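Ratata Guest House, Vurneck
Breakroom and drinking glass check, December
Checked by: Jussara Seixas
Second check: Arlindo Aguiar
Sheet no. 2853

1. Tabletop wiped down and dried before glasses are set out
OK. One sticky ring near the wall side, removed with warm water.

2. Table steady, no rocking when leaned on
OK after adjustment. Foot turned down by Arlindo.

3. Glasses free of chips at rim and base
Not OK. Two pulled from the shelf and thrown out. Replacements requested from Lucimara Vasconcelos.

4. Glasses stand flat and upright
OK.

5. Filled glasses kept back from the table edge
OK. Please keep to the middle of the table when pouring.

6. Water bottles sealed in storage, date readable
OK. Three bottles on the lower shelf were past date. Removed.

7. Floor by the table dry, no slip risk
Not OK at first check, small puddle by the door. Mopped, OK at second check.

8. Paper towels within reach
Low. Last roll is on the holder. Order more.

9. Broken glass bin labeled and lid closed
Label is peeling. Still readable. Replace before next check.

Open items: 3, 8, 9. Send to Demetrius Villanueva, room 620, when closed. 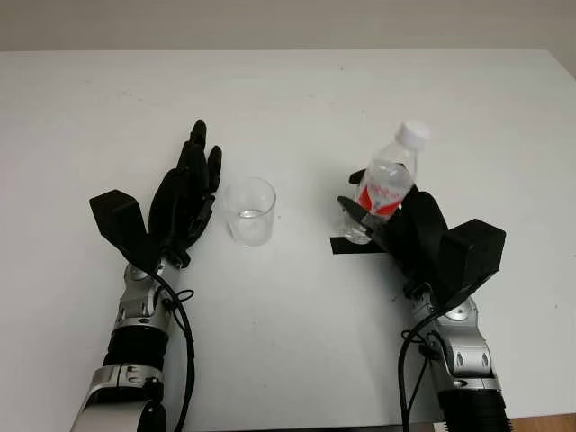 Item 5: glass upright on the white table, a little water in the bottom.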